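From: Widad Rizk
To: Shared Workrooms list
Subject: Re: Sorting of plastic pieces, green table

Dear colleagues,

I am writing in response to the message from Nayeli Puma, which is quoted in part for those who joined the list after it was sent.

> Could the office confirm how the orange and white pieces are to be
> stored? The Wurnix instruction sheet asks for one basket per color.
> The Sistatix sheet says that any basket will do, provided the lid
> card is filled in. Our group has been following the first and the
> evening group appears to be following the second. I would also like
> to know whether the black basket is still reserved for white pieces.
>
> Nayeli Puma

The Wurnix sheet applies. The Sistatix sheet was written for the former room and should have been withdrawn in January. Please discard any copies that remain in the binder.

Orange and white pieces may be used together on the green table during a session. They are to be separated by color before anything is put away.

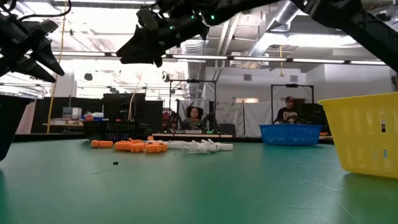
The black basket remains reserved for white pieces. The yellow and blue baskets may be used for orange pieces, at the choice of the group, but a single basket should not hold both colors at the end of a session. Groups that prefer to sort as they work are free to do so.

Several members have asked whether joined pieces must be taken apart first. They need not be, provided that every piece in the joined section is the same color. Mixed sections must be separated. Pieces should be laid in the basket without force, as the slotted sides of the older baskets have cracked in the past.
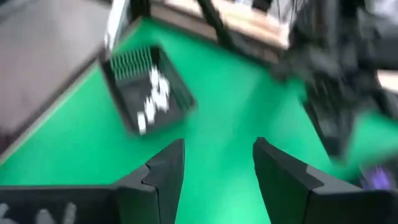

On the matter of quantities, the register lists 2420 pieces across all rooms, of which 83 are recorded as missing. Groups are not expected to count the contents of a basket. Any small part found on the table that does not belong to the set should be placed in the envelope marked Fan, which is kept with the binder.

The surface of the table has been raised separately. Light scratches do not need to be reported. A replacement top has been requested from Muvton and no delivery date has been given.

Corrections to the revised sheet may be sent to me directly until 5 p.m. on the last working day of the month.

Respectfully,

Widad Rizk
Shared Workrooms Office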